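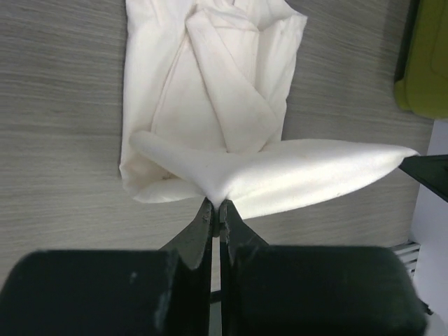 White cloth on the table, folded over on itself.

The rule of 69

I have been going back over exponentials this month, mostly because the evening course has reached them and I had forgotten more than I thought. Fidelina Cáceres takes the class and she likes to start with the arithmetic before any symbols go up. Last week it was the rule of 69, which I had met before as the rule of 70 or 72 without ever asking where the number came from.

The rule says that if something grows continuously at a steady percentage rate, you divide 69 by that percentage to get the time it takes to double. At 9 per cent a year that is a bit under eight years. At 18 per cent it is a bit under four. Double the rate and you halve the time, as you would hope.

The 69 comes from the natural logarithm of 2, which is 0.693 to three places. Growth at a rate r for a time t multiplies what you started with by e to the power rt. Set that equal to 2, take logs of both sides, and rt has to be 0.693. If you write r as a percentage you multiply by a hundred and get 69.3, and the .3 gets dropped so that you can do it in your head.

I had this in my notes from years ago but had written it under "interest" and never connected it with decay. It works just as well going down. Something that decays continuously at 9 per cent an hour is down to half in the same 7.7 hours, and then down to a quarter after another 7.7. The starting amount does not come into it. That was the part I found hard at school and I still have to stop and think about it.

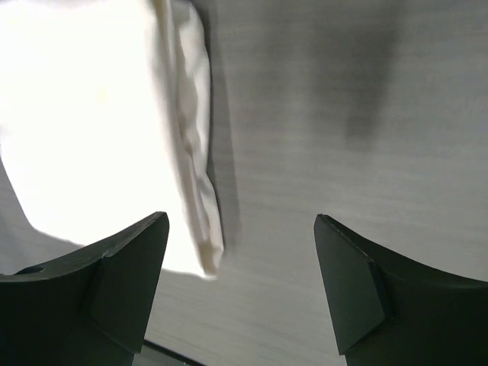
White cloth, gathered along one edge.

Where I went wrong on the homework was the word "continuously". Arnulfo Carhuamaca, who sits at the next desk, had 4.2 years for the 18 per cent question and I had 3.8, and we spent most of the tea break on it. His figure was right. The question had the growth added once a year, in a lump, so each year multiplies by 1.18 and you need the log of 2 divided by the log of 1.18. I had gone straight for 69 over 18 without reading to the end of the line.

The difference is small when the rate is small. At 1 per cent the two methods give 69.3 and 69.7, and you would not care. By the time you reach 18 or 19 it matters, and this is why people use 72 for savings - it lands closer for the sort of yearly rates they have in mind, and it divides nicely by a lot of numbers. For anything that changes smoothly, like a capacitor discharging, 69 is the one to use.

There is a related point about time constants. The time constant is 1 over r, and the half-life is 0.693 times that, so the half-life is always the shorter of the two. I mixed these up on the second sheet as well and lost three marks.

Next session is graphs on log paper. I have found a pad of it in the drawer, slightly yellow, with the first few sheets used for something I can't now read. I still need to redo questions 4 and 7 before then.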